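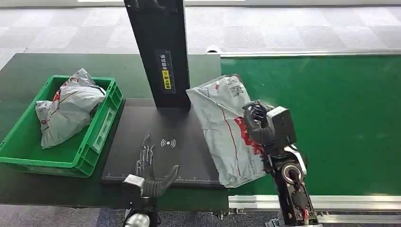 Chapter 8
Rings around small bodies

When we hear the word "rings", most of us think of Saturn. For a long time it was believed that only the giant planets could keep rings. Today we know that some much smaller bodies have them too, and this chapter asks how such a thing is possible.

Let us begin with an imagined body, which we will call Busero. It moves far outside the orbit of Neptune and it is 400 kilometres across. From the Earth it is only a point of light, even in a good telescope. How could we then find a ring around it?

The answer is to wait until Busero passes in front of a star. The light of the star disappears for a short time, 28 seconds in our case. If there is a ring, the light becomes a little weaker also before and after the main shadow. When the two small dips lie at nearly equal distances from the middle, a ring is a good explanation. A cloud of dust would normally give a less regular picture.

One observer is not enough. Each place on the ground sees only one line across the body, and therefore several stations must watch the same star. In section 8.2 we draw the shape of Busero from such lines, following the method of Nelli Harju.

Before you continue, please repeat the Roche limit from the previous chapter. You will need it in section 8.3, where we ask why the pieces of a ring do not join together and become a moon.

Key words: occultation, chord, Roche limit, shepherd moon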